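## 4. Loading and Refilling the Napkin Box

This section applies to the lidded bamboo box supplied with the Fleltent counter set. For wall-mounted dispensers, see Section 5.

### 4.1 Before you start

- Clear and wipe the counter. Let it dry fully.
- Wash and dry your hands.
- Take only as many napkins from the carton as the box will hold. Reseal the inner bag and return the carton to dry storage.

**Note:** A full carton contains 1,000 napkins in sleeves of 100. Do not open a second sleeve until the first is used up.

### 4.2 Emptying the box

1. Set the box on the counter with the hinge facing the backsplash.
2. Raise the lid until it stands upright. Do not push it past this point.
3. Remove any napkins left inside. Keep clean, dry ones for the top of the new stack. Discard any that are damp, stained or torn.
4. Tip out crumbs and dust. Wipe the interior with a dry cloth.

**Caution:** Do not rinse the box or put it in a dishwasher. Bamboo swells when soaked, and the lid may no longer close flush.

### 4.3 Loading

1. Square the stack by tapping two adjacent edges on the counter.
2. Fan the stack once to separate sheets that have stuck together in the sleeve.
3. Lower the stack into the box with the folded edges facing the front.
4. Press down lightly at the center, then at each corner.
5. Fold the top sheet and lift one corner so that it can be gripped through the lid opening.
6. Close the lid. Draw the corner of the top sheet through the opening.
7. Pull one napkin to test. If it tears or brings others with it, remove part of the stack and repeat from step 4.

**Note:** Overfilling is the usual cause of tearing. The lid must close under its own weight.

### 4.4 Placement

- Keep the box away from sinks, kettles and any surface used for raw food.
- Allow clearance behind the box for the lid to open.
- Store spare coasters flat. Do not keep them inside the box.

### 4.5 Routine care

Check the hinge screws each June and tighten by hand only. Replacement hinges are listed under part 479. Orders go to Iveta Halás at Paulík.

### 4.6 Holding the box during loading

A small box slides easily on a smooth counter, and most misaligned stacks result from the box moving while the napkins are being pressed down. Use one hand for the napkins and the other for the box. With the right hand inside, lay the left hand flat on the steel, fingers spread, with the fingertips against the left front corner. Keep the lid fully upright until both hands are clear. If the box still moves, check the counter for grease and wipe it again before continuing. 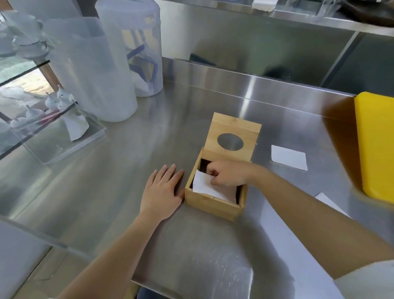
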